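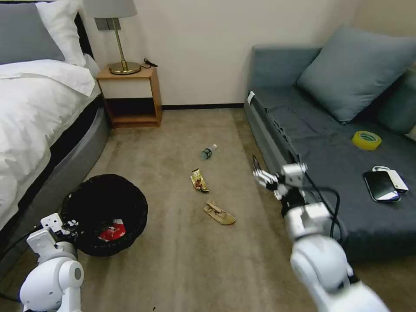

Kwame Ankrah told us on his first visit that he had stopped expecting a full night's sleep anywhere near a main road, and asked whether we could promise him one. We couldn't, and we still don't promise it to anyone. What we could do was measure the noise in his bedroom, show him where it was getting in and quote for the work.

Kedura is a small soundproofing firm based in Sulcombe. We quieten bedrooms, mostly in terraced houses and flats, and mostly for people who live beside traffic, a railway or a neighbour with a late shift. The firm was started by Kwadwo Nartey, who had fitted windows for 19 years before that and kept being asked the same question by customers: will it stop the noise? Often the honest reply was that new windows would help a bit, and that the gap under the door or the old chimney was letting in just as much.

How we work

A first visit takes an hour or so. We listen in the room with everything shut, then take readings at the window, the party wall and the door. You get a written report within the week, whether or not you go on to book anything. The visit costs £2 for every mile from our yard on Plaltance Road, and there is no other charge for it.

If you do go ahead, the work is done by our own fitters. We don't use subcontractors. Most bedrooms need secondary glazing and new door seals. Party walls are a bigger job, as the lining takes a little depth off the room and sockets have to be moved forward. We will tell you how much space you are going to lose before you agree to it – people with small rooms sometimes decide against it, and that's fine.

What it costs

Door seals and a threshold strip start at £800 for a pair of rooms, including trimming and rehanging the doors. A full party wall lining in a standard double bedroom is £2,949. These prices have applied since August 1, 2023 and include clearing away our rubbish.

Please move breakables and small furniture before we arrive. We can shift a bed with two people, and we cover whatever stays in the room with dust sheets.

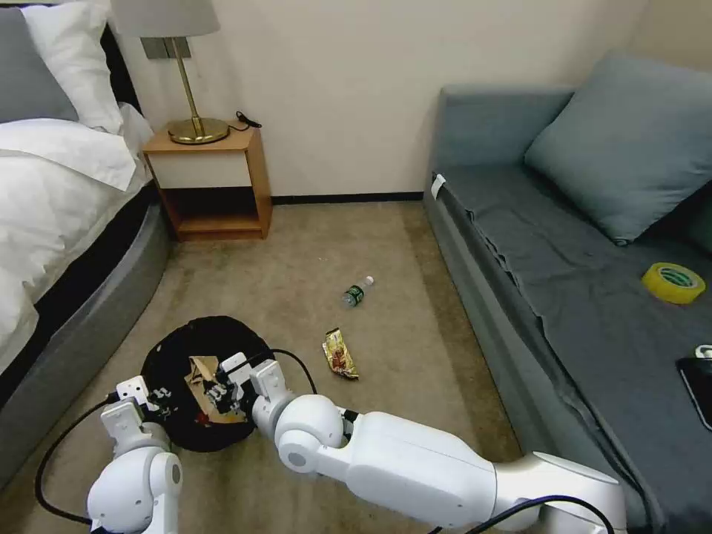

Visiting us

The yard is open on weekday mornings. There is a listening room at the back with three types of glazing fitted side by side, and you are welcome to try them for as long as you like. Parking is behind the building, past the Zulu tile warehouse. We close for the last week of October for stocktaking, and messages left then are answered when we reopen.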